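Tratbridge Lab Reports Limits of Wrist-Camera Grasping, Cautions Against Early Claims

TRATBRIDGE, June: A robot trained on 2,000 short recordings can pick up a foam block it has seen before. Whether it has learned anything more general is still an open question, according to a study released Friday by the Bronley Robotics Group.

The group tested a popular training method in which a robot arm learns only from a camera at its wrist. Published results for such systems often look strong. The Bronley team wanted to know how much of that strength comes from tidy test conditions: one brightly colored object, a plain white surface and nothing else to grab.
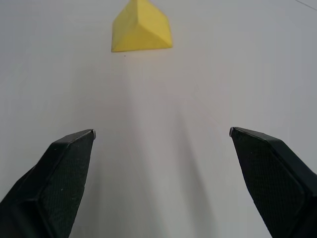 "A high score on a bare table tells you about the table," said Esther Gachanja, who led the study. "We'd like to see fewer headlines and more cluttered desks."

In the easiest setup, the robot lifted the block in 8 of 10 tries. With the lamp moved and unfamiliar objects added, it managed 2 of 10. The team repeated both setups on 6 different days and saw the gap each time. More training on the same recordings did not close it.

Co-author Kiprono Kirui said the group has no fix to announce. "We have a guess about shadows, and it may be wrong," he said. "The test was small. People should try to break our result too."

The recordings and scoring sheets, including every failed grasp, are free to download from the group's Idahosa archive. A second round of tests, with a different arm, is planned at the Vundatdale site.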